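Enanmont Residence Services
Facilities and Network Support
Ticket 247 – Intermittent loss of hot water and incorrect boiler schedule, Chala Building
Status: Resolved, monitoring
Priority: Medium
Opened: Mon 17 April
Category: Building controls / domestic hot water

Summary of request

Residents on the upper two floors of the Chala Building report that hot water is unavailable for part of each morning. The supply returns without any action by staff. The lower floors are not affected to the same degree, although two residents there have described the water as lukewarm before breakfast. The building office asks that the cause be found before the May inspection.

Equipment concerned

Fendum heating controller, wall-mounted, plant room. One storage tank, 200 gallons. One circulation pump serving all floors. Remote access is provided through the Brinurgate building portal.

Entry 1 – First response

The request was accepted by the support desk and the portal record for the controller was reviewed. The controller was online and reported no active alarms. The tank setpoint was correct. The schedule shown in the portal called for the circulation pump to start one hour before the morning period, as agreed when the system was commissioned.

The building office was asked to record the time at which hot water was lost and the time at which it returned, by floor, for the next three mornings. Residents were advised through the usual notice that the matter was under review.

Entry 2 – Information received from the building office

The office supplied the requested times. On each of the three mornings the interruption began at the start of the morning period and ended close to one hour later. The pattern did not change with outdoor temperature or with the number of residents in the building.

A regular interruption of this kind points to scheduling and makes a mechanical fault less likely. The pump was nevertheless placed on the list for a site visit, as the portal cannot confirm that water is moving.

Entry 3 – Site visit

A technician attended the plant room and the top floor. The following was noted.

The pump started and stopped on manual command without delay. There was no unusual noise or vibration. The isolation valves were fully open. The strainer was removed, found to contain a small amount of scale, cleaned and refitted. The check valve on the return line closed properly.

The temperature at the tank outlet matched the reading on the controller. The tank sensor was therefore considered reliable and was not replaced.

The clock on the face of the controller was one hour behind the correct time. The portal displayed the correct time for the same device. The technician did not change the clock during the visit, so that the setting could be compared with the portal record first.

Access to the top-floor shared kitchen and lounge was arranged with the building office, and the hot tap there was used for the outlet test. With the pump running, the tap reached the required temperature in 18 seconds. With the pump off for one hour, the same tap took well over two minutes and did not hold a steady temperature.

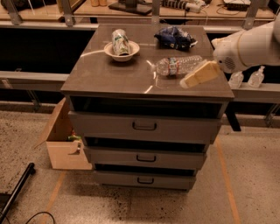

Residents' comments were attached to the ticket by the building office at this stage. Top floor, east side: the water has been cold at the start of every morning since the clocks changed in spring, and before that there was never a problem. Could someone please check whether the boiler knows what time it is? I reported this at the front desk twice and was told to let the tap run, which I did, for a long time, and it made very little difference.

The desk thanks the resident for this report. The date given agrees with the finding at the controller. The earlier reports were not entered in the ticket system and could not be traced.

Entry 4 – Cause

The Fendum controller keeps its own clock and runs its schedules from that clock. The Brinurgate portal shows the time of the portal server. When the clocks moved forward, the portal display changed and the controller did not. Automatic daylight saving adjustment was found to be switched off at the controller. The maintenance record indicates that the control board was replaced in the winter, and the replacement board appears to have been left on its factory settings for this item.

As a result the circulation pump started one hour late each morning. The lower floors are close to the tank and received warm water fairly soon after a tap was opened. The upper floors depend on circulation and did not.

Entry 5 – Corrective action

The clock was set to the correct time at the controller. Automatic daylight saving adjustment was switched on and the setting was saved to the controller's permanent memory. The controller was restarted and the setting was confirmed to have been kept.

The pump schedule was sent again from the portal and read back line by line. One further error was found: the weekend schedule had been stored with a start time 20 minutes later than the weekday schedule, without any instruction on file to support it. The building office confirmed that no difference was intended – both schedules now match.

Entry 6 – Verification

The building office recorded tap temperatures on the top floor at the start of the morning period on four consecutive mornings, including a Saturday and a Sunday. All readings were within the required range. No further complaints have been received through the front desk.

Outstanding items

The portal supplier has been asked to show the controller's own clock beside the portal time. No reply has been received.

Other buildings with the same controller are to be checked for the daylight saving setting. A separate ticket will be opened for each building in which a correction is needed.

Front desk staff have been asked to enter all hot water complaints in the ticket system on the day they are made.

The strainer is to be inspected again during the May service visit – the amount of scale should be noted in the maintenance record. This ticket will remain in monitoring until that visit is complete.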